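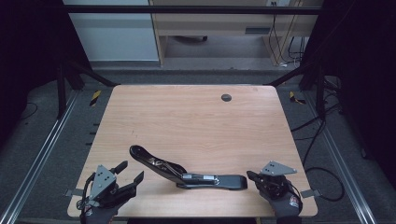
Category: Automation > Bench tasks > Gripper and handling

Subject: Stapling task marked "ready for floor" in Zultik. We don't agree
Opened by: Shiela Sison, Prerico
Assigned to: Karthikeyan Kulkarni, Dristberg
Opened: 21st August
Priority: Normal (customer asked for High)
Status: Pending customer

Shiela Sison
Our Zultik dashboard changed the stapling task from "in training" to "ready for floor" overnight and I'd like to know who decided that. I was over at your place for the last session. The tool was lying open on the table between the two gripper hands, a long black thing with a curved handle and a hinge, and what I saw was people wearing the grippers and working very carefully. That's fine, I know that's how you record it. But a person doing a job slowly with metal strapped to their gloves doesn't tell me a machine can do it.

What we need is staples through a folded header card on a bag, all shift, with the bags arriving crooked. Please put the status back and send me the run log.

Karthikeyan Kulkarni
Hi Shiela, thanks for the detail. "Ready for floor" is set by the software when a task passes its last set of runs. No person signed it off. I've attached the log for the last set: 40 runs, on the arms, no operator. Can you tell me which part doesn't match what you expected?

Shiela Sison
I read it. A run counts as passed if the tool gets picked up, closed and put down again. I can't find a line anywhere that says whether a staple went in. Were there staples in it?

Karthikeyan Kulkarni
Checking with Adalberto, who ran the set.

Adalberto Bezerra
No staples. The task as written is "pick up, close, return." We load it for the next stage. I should add that the start position was the same each time, middle of the table, handle toward the left.

Shiela Sison
So it has never stapled anything.

Adalberto Bezerra
Correct, it has not.

Shiela Sison
Then please explain "ready" to me, because my manager has seen that word and is asking when he can move people off the bench. Our line puts out more than 4000 bags in a shift. The woman at the end of it refills the stapler without looking down, clears a jam with her thumbnail and throws out the cards that were cut wrong. I didn't ask you for all that. I asked for the stapling, and I'm being shown a tool being picked up.

Karthikeyan Kulkarni
Understood. I've set the status back to "in training" by hand and opened a linked ticket with the Zultik team about the wording. In the meantime we'd like to repeat the set with a few changes so there is something useful to look at:

1. Load the tool.
2. Start it in different places and at different angles.
3. Put a folded card under it.
4. Mark a pass only if the card is held shut when someone pulls on it.

Simone is setting up the table now.

Simone Brandão
Set up done. Notes from me:

Checked the board clips at the sides of the table, tight. Gripper fingers cleaned, the pads had dust on them. Right hand was slow to open, reseated the connector, better. Cable on the floor by the right post is still a mess, I've asked for ties since January.

With the staples in, the tool needs a harder squeeze than it did empty. On the first try the grip slipped along the handle and the whole tool turned over. Raised the force limit one step.

Adalberto Bezerra
Results, arms only, no operator. I stopped early because they were all going the same way.

Tool placed in the old start position: picked up fine, closed, card held in 6 runs.
Tool turned so the handle faces away: 2 picked up, neither closed far enough to staple.
Tool near the back of the table by the cable hole: not picked up. It reaches for it and stops short.
Card shifted sideways: it staples wherever the card used to be.

No jams, but I wouldn't read anything into that with so few staples fired.

Shiela Sison
Thank you for writing that down plainly. "Staples wherever the card used to be" is the sentence I'll be forwarding.

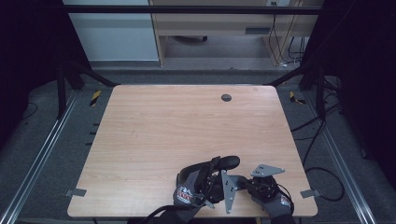
Photo credit: Ivana Barrientos, Dristberg

Ivana Barrientos
Adding myself since I look after the recording side. We did go back to hand sessions after Adalberto's results. Gray gloves, both hands, black handle in the left, same table. Shiela's point about speed is fair and I have no good answer to it. People wearing the grippers are slower than people without them, and the arms are slower again.

Where I'd push back a little: the sessions do help with the turned tool. We hadn't recorded it from that side, so the failures there don't surprise me. I'd expect that one to improve. The moved card I'm less sure of.

Shiela Sison
I've been told "I'd expect that one to improve" about a floor scrubber, a box folder and a label printer. The scrubber still needs somebody walking behind it. I'm not trying to be rude. I have a bench to staff and I'd rather plan for people and be wrong.

Would it do better if you gave it a fixture? Card clamped, stapler bolted down, arm just pushes?

Adalberto Bezerra
Yes, much better. But at that point you could buy a foot-pedal stapler and skip the arm. I've said the same thing internally.

Shiela Sison
We have a foot-pedal stapler. It's in the Seixas building and it works.

Karthikeyan Kulkarni
Summary so we can leave this in a clean state:

Cause: pass rule for the task did not check the result, only the motion. Status label was then set automatically.
Fix: pass rule changed for this account. Automatic status turned off for this account.
Not fixed: pickup from other positions, card out of place, refilling, jams. None of these should be planned around.
Linked: wording of "ready for floor" (with Zultik, no reply yet).

Shiela, is it OK to close?

Shiela Sison
No, please leave it open until Zultik answers about the label. I also want the bench staffing note corrected on your side, it still lists our stapling station as "covered."

Karthikeyan Kulkarni
Will do. Changed the note to "not covered." Setting this to pending.

Simone Brandão
Cable ties arrived.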